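The Clotari Ledger Case

The Clotari ledger case was a fraud and attempted poisoning in the river town of Contreras, best remembered for the patience of its victim and the poor spelling of its culprit. It is often listed among the most thoroughly documented small crimes of its period, mainly by people who have read all 167 pages of the trial record.

Background

Clotari was a seed merchant with 2 partners, Edwin Stekirik and his brother-in-law Paul Nonex. The firm was thought to be prosperous. Stekirik thought so too, until he found 127 invoices made out to a customer whose address was a duck pond.

The crime

Nonex had been paying himself through the pond for years. When Stekirik asked to see the books one May, Nonex offered him a cup of coffee instead - the first he had ever been known to make. Stekirik, who drank only tea, poured it over a fern. The fern was later entered as evidence.

Trial

The defense argued that the fern had been unwell already. Prosecutors produced a note in Nonex's hand ordering "arsnic, for rats," along with a landlord who swore there were no rats. The jury was out for less time than it took to serve its lunch. Nonex was sent to prison and fined 1000 dollars, a sum he tried to pay by invoice.

Legacy

Stekirik ran the firm alone until he retired, and never hired a relative again. Later writers have disagreed over whether Nonex meant to kill his partner or only to delay the audit.

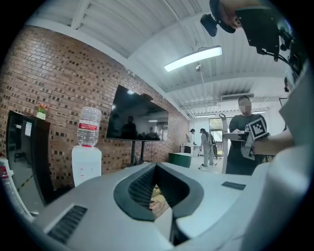

Darcy Pirihi favors the second view, arguing that a man who wanted Stekirik dead would have learned to make tea.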